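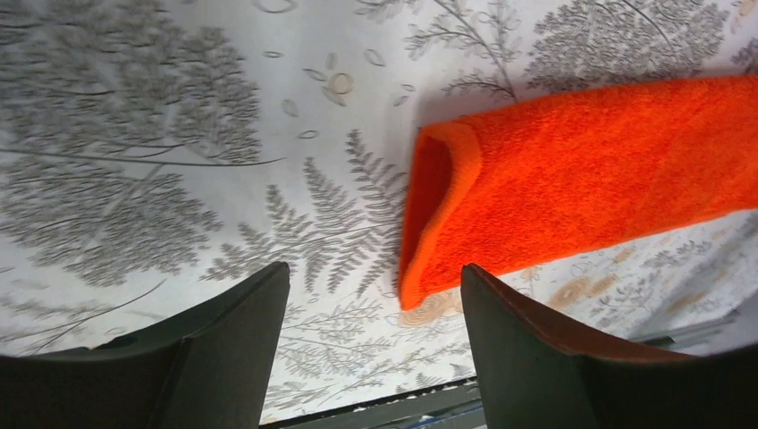 Gifty Asante asked why we're comparing fingers on towels when blocks would be easier to score. Towels are what the arm will handle, so I'm scoring on towels.

Direl fingers first, 13 tries per towel, same controller settings. Orange terry, folded lengthwise, approach from the end.

Opening stays wide until the last step. The wrist camera loses the fold if I close early.

Next is the teal one with the white border. Same cloth under it.

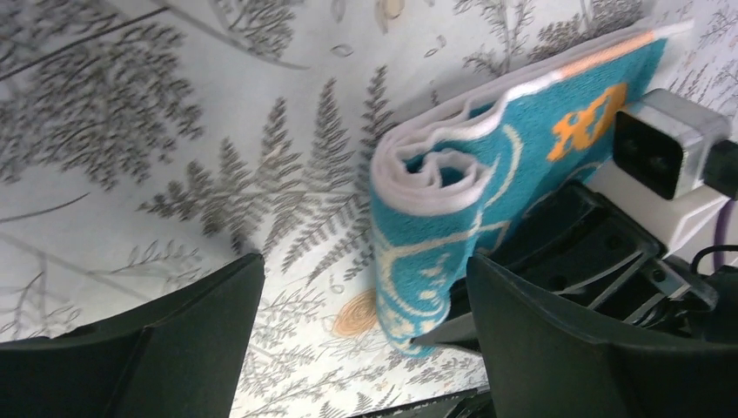
Have you tried a lower closing force, Yevhen Panasiuk wants to know. Yes, at 80 percent and at 6. I'm keeping 80 for now.

Urnedard fingers go on this afternoon. Numbers for both when I have them.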